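Front of House Basics - Handout 4
Rolling, sleeving and storing: the small table jobs

Hello again everyone. These are the notes for the afternoon part of the session, typed up more or less as I talked through it, so forgive the rambling. If you missed it, read this and then come and find me and I'll give you a handful of chopsticks to practise with.

We're starting with paper chopstick sleeves, which I know sounds like a very small thing to spend an hour on. Stick with me!

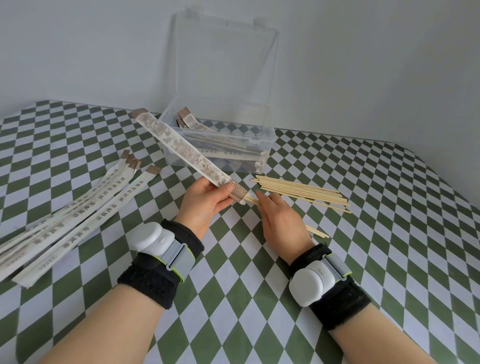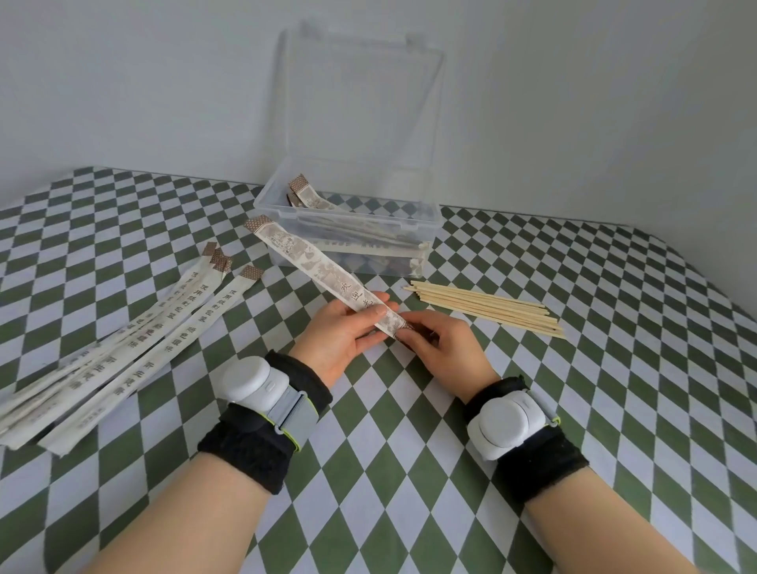 Fig. 1 and Fig. 2. Paper chopstick sleeve, held at a slant over the checked cloth.

The sleeves we use are the long narrow kind, off-white with a faint printed pattern, and the four characters running down them are 欢迎光临 (huānyíng guānglín). It's what you hear called out at the door of a lot of Chinese restaurants and shops, a formal "welcome". Please learn to recognise it, because you need to know which way up it goes. 欢 is at the top. When you lay a place, the first character points away from the guest, so that they can read it from their chair. I went round after our practice lunch at Gorkdale and found a whole table of upside-down welcomes, and I'm afraid I did make people turn every one.

Filling a sleeve

Wash and dry your hands first, properly dry, or the paper goes soft and you'll be cross with it.

Pick out a pair. Run your eye along both sticks for splinters and bends, and hold them together at one end to see that they match for length. Odd ones go in the reject cup.

Hold the sleeve near its open end, loosely. Most people pinch far too hard and squash it shut - then they wonder why nothing will go in.

Feed both sticks in together. If you put in one and then the other, the second nearly always catches on the first and you get a tear. Once they've started, use flat fingers on the ends to ease them along. No jabbing.

If it sticks, draw the pair back a little and give the sleeve a gentle squeeze along its two edges so it opens up. Then try again.

A torn sleeve is a thrown-away sleeve. I don't care how small the tear is. Tímea Major asked whether you could turn it over to hide the damage, and no, you can't, but I admired the cheek.

How fast should you be?

The target for the practical is 60 pairs in 18 minutes, checked and stored. That's gentle once you've got the rhythm. Last year's group at Prakberg got through 501 for the March banquet and were chatting the whole way, so it can be done without misery. For now go slowly and get them neat.

Storing

A clear box with a lid is ideal, so you can see how you're doing for stock without opening it. Lay the sleeves lengthwise, all facing the same way, and don't cram them. Lid down when you're finished (I will check). Keep loose sticks well away from the filled ones or you'll lose track of which have been looked over.

Working on a patterned cloth

Somebody asked why I like a checked cloth for practice. Mostly I just like it! It does give you lines to square things up against, though, and that comes in handy when we get on to laying places. For service at Prunitz you'll have plain white, so don't lean on the pattern for ever.

Before next time

Read page 91 of the Chowdary booklet, the bit on rests and side plates. Bring a clean tea towel. Practise ten sleeves at home if you've got some, and have a go at saying the greeting aloud. I'll be asking for it at the door.

Napkin folds are on the next sheet.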